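Home | Issues | Working papers | Authors | Contact

Filed under: Workplace studies, Furniture and rooms

July - Divya Kartha and Joonas Saarinen

3. Small rooms and the handling of visitor chairs

3.1 Background to this part of the study

In the previous section we discussed how shared offices are planned on paper. In this section we turn to what happens with the furniture when the plan is already old. Our interest is in the light chair with metal legs, which in many companies is bought as a visitor chair and later becomes the ordinary chair of a small room. Such a chair has no wheels and no lever for the height. It is moved by hand, many times in a day, and the person who moves it rarely thinks about it.

The literature on office seating is mostly concerned with the sitting position. This is natural, because people sit for many hours and the back suffers. However, the short actions before and after sitting have received less attention. We mean here the pulling out, the turning, the pushing back under the desk and the carrying to another room when there is a meeting. Each of these actions is short. Together they decide if a small room stays passable or becomes blocked, and they also decide which parts of the chair wear out first.

The material comes from the Jestwood building, where a company named Stutex rented rooms before it moved to a larger floor. The rooms were later given to different users, and most of the furniture remained. Gervasio Ibarra, who was responsible for the inventory, gave us access to the furniture lists and explained how the rooms had been used. We are grateful for his patience, because the lists were kept in two different systems and the names of the rooms did not agree.

3.2 Method

We made visits to the building in the working hours and also in the evening, when the rooms were being put in order. During the visits we wrote notes on paper. We noted the type of the desk, the side on which the chair was kept, the type of floor, and the way a person took hold of the chair. We did not ask anybody to repeat a movement for us. When the person had time, we asked some questions afterwards.

We held eight interviews. Four of them were with people who worked in the rooms and four with people who cleaned or arranged them. The interviews were open in form. We began always with the same request, "Please tell me how you leave the room when you finish", and after this we followed the subject that the person chose. Kimie Maruyama read all the transcripts and marked each passage where a chair was mentioned. Two of the authors then sorted these passages into groups, first separately and then together. Where we did not agree, we kept both readings in the table and discuss them in the text.

We should mention one limit. The notes describe what could be seen from the door or from inside the room, and we have no measurement of force. A statement such as "the chair was heavy to pull" is therefore always a statement by the person who pulled it.

3.3 The desk and the chair as a pair

In the interviews the desk and the chair were almost never described separately. People said "my place" and by this they meant both. When a chair was missing, the place was called empty even if the desk was full of papers. When a chair was pushed in, the place was called finished or closed. One cleaner told us that she reads the room by the chairs: a chair that stands out in the passage tells her that somebody will come back, and she does not touch the papers there.

This reading works well when the desks stand along a wall. The backs of the chairs are then turned to the passage and can be seen and reached at once. It works less well with desks in the middle of the room, where a chair may belong to either side. Maldonado, in his notes on the Mansilla offices, describes the same problem and calls it "the chair without an address". Cristóbal Maldonado kindly allowed us to use these notes, which are not yet published.

The position under the desk is not always free. In several rooms the space for the legs had slowly been filled with boxes, bags or a computer case. The chair could then go in only partly, and its back remained in the passage. The users did not speak of this as a problem of storage. They said that the chair was too long, or that the desk was not deep enough. When we looked below, the reason was usually something standing on the floor. We consider this a good illustration of how people look for the fault in the object they touch, and the object they have stopped seeing is left in peace.

3.4 Ways of holding the chair

We divide the holds into two groups. In the first group, which we call the top hold, the fingers go over the upper edge of the backrest. The padding is soft and gives a good feeling to the hand, and the person does not need to bend. It was the usual hold for pulling a chair straight out or for pushing it in. In the second group, which we call the frame hold, the hand takes the metal tube at the side. This hold gives better control when the chair must turn or be lifted over something. Cleaners used it more often than office workers did, and they mentioned it by themselves in the interviews.

The two holds can also be combined, one hand on the padding and the other on the tube. In our notes this combined hold appears mainly in narrow places. Figure 2 concerns a room with a tiled floor, where white desks stand end to end along a plain wall and each has a blue chair with chrome legs. The left hand has the top hold, and the right hand is open and reaches for the curved tube. The chair stands partly under the desk.
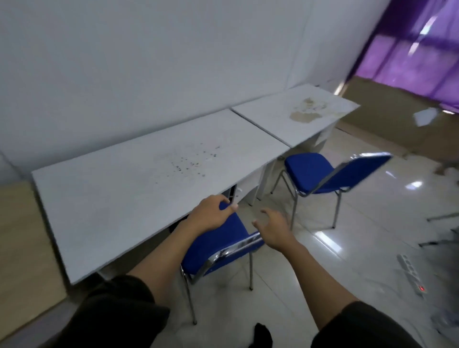

3.5 Surfaces and traces

Figure 2 is useful for a second subject also. The tops of the desks are dusty or marked, with small dark spots on the nearer one and a large brownish stain on the other. In the interviews such marks came up often, and in a different tone from the chairs. A chair out of its place was corrected without comment. A stain was discussed, sometimes at length, and people wanted to know if it had been there before their own time in the room.

Dust was treated in a third way. For the cleaners, dust on a desk was a sign that the desk had no user at the moment, and they asked for permission before wiping it. For the office workers the same dust was a sign that the cleaning had been forgotten. We believe that both readings are reasonable. The difficulty is that the two groups seldom meet, as one comes when the other goes home - and a note left on the desk is easily thrown away with the other papers.

The floor deserves a few words. On carpet, the users preferred to drag the chair, and they told us that it makes no noise. On tiles they were more careful. Several of them lifted the front legs a little before pulling, and one said that she had learned this in her first week from the look of a colleague. The small plastic feet which protect the floor are easily lost from the tube. In the lists given to us by Mr Ibarra, the feet are ordered separately from a supplier named Bivura, but no room number is written beside the orders, so we cannot say where they were used.

3.6 Consequences for the arrangement of small rooms

From this material we draw some modest suggestions. The space under a desk should be included in the room plan as space for the chair, and the plan should say where bags and computer cases go. Chairs of one type should be kept together in the same room, so that a person who puts the room in order needs only one habit. The person who is asked to clear a room for new users should also be asked to write down the condition of the desk tops, with a date. In the Jestwood building this was done for the large rooms only.

We do not suggest that visitor chairs should be replaced by chairs with wheels in all small rooms. Some of our interview partners were strongly against it. They liked that the chair stays where it is put, and they found that a room with fixed legs looks calmer in the morning. The question of comfort during long sitting is treated in section 4, together with the answers from the Mansilla offices.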